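Folding and Storing Your Cloths: Questions We Get Asked

Drollenness Home Linens, Kullville
Page last updated 24th November

We sell a lot of plain colored cloths, and we seem to spend nearly as much time talking about folding them as we do selling them, which suits us fine because we like the subject. The questions below come in by mail, over the counter and now and then on the back of an order form. If yours isn't answered, do write to us. We read everything, even if it sometimes takes us a few days to get back to you during the holiday rush.

Do I need to iron before I fold?

Not for everyday cloths, no. If you take them out of the dryer while they still have a little warmth in them and smooth them with the flat of your hand, most of the wrinkles will settle by themselves in the stack. The weight of the cloths on top does a surprising amount of the work. Table runners and anything you plan to put out for company are another matter, and we would give those a quick press on the back side first.

If you do iron, let the cloth cool completely before you fold it. A warm cloth takes a crease very willingly and then holds on to it, and you will be looking at that line all through dinner.

What kind of surface should I fold on?

Any clean, flat one that comes up to about your waist. Kitchen tables are good, and so is the top of a chest freezer with a towel over it. Beds are what most people use, and we understand why, but they are soft and low, and the cloth sinks in the middle just when you are trying to find a straight edge. Give yourself room to lay the whole piece out at once if you can. With a pale tabletop and a strongly colored cloth you will see the edges very clearly, and it makes squaring up the corners so much easier.

How do I fold a long cloth without ending up with a lump in the middle?

This is the question we get most, particularly about the Vedov runners, and the answer is to be patient at the beginning. Lay the cloth down lengthwise, take hold of it at both ends, and draw it gently outward before you fold anything at all. A long piece nearly always lands with a ridge running along the middle and some bunching toward one end, and if you fold over the top of that you simply trap it inside, where it gets thicker with every turn.

So, ends first. Pull lightly, lay it down, and stroke from the center toward each end until the ridge has gone. Then check whether one end has drifted higher than the other - a slanted cloth will fold into a slanted bundle, however careful you are afterward. Once it lies straight, bring the far long edge over to the near one, smooth it again, and fold the length in half and in half once more.

Long pieces are easier with a second pair of hands, one at each end. If you are on your own, set something smooth and heavy on one end (a dinner plate does nicely) and work away from it.

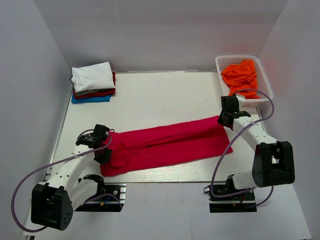

In what order should I stack the colors?

Whatever order pleases you! We do have one habit to pass along, though. Put the biggest or thickest cloths at the bottom and let each layer sit with its rounded fold facing the same way. A stack of white over dark gray over dark red over bright blue looks lovely on an open shelf, and you can tell at a glance which one you are reaching for. It doesn't matter in the least if one color sticks out a little farther than the next. Cloths from different sets are rarely cut to quite the same size.

The one thing we would ask is that you leave new dark cloths out of a stack with white ones until they have been through the wash at least 2 times. Reds especially can have a bit of loose dye in them when they are new.

Is it all right to leave unfolded cloths in a basket?

For a day or two, of course it is. A basket with holes in the sides is the best choice, as the air can move through and a cloth that wasn't perfectly dry has a chance to finish. Don't press things down to make more fit. A cloth heaped loosely with some space beside it will come out with soft creases you can smooth by hand, and one that has been squashed under a full load will want the iron.

We also find it helps to keep the basket at the back of the table, on the opposite side from the finished stack, so the front is left clear for folding and you aren't reaching across your own work.

My stack always leans. What am I doing wrong?

Probably nothing very serious. Stacks lean when all the thick folded edges are on one side and all the thin open edges on the other. Turn every third or fourth cloth around and the height evens out. Very tall stacks lean whatever you do, so make two short ones and save yourself the trouble.

What sizes do your cloths come in?

The Dong kitchen cloths are 38 inches long and the Vedov runners come in a longer cut for full-sized tables. Both are sold in single colors, and you are welcome to mix colors in a set at no extra charge. For the orange, please ask for item 1641, as we had two shades of it in the catalog last March and people were sometimes sent the paler one by mistake. We were sorry about that, and we will still exchange any that went astray.

Can I come and see the colors in person?

Please do. We are at 249 Mill Road in Kullville, with parking behind the building, and there is a folding table by the window where you can open the cloths out and look at them in proper daylight. Refold them or leave them for us, as you like.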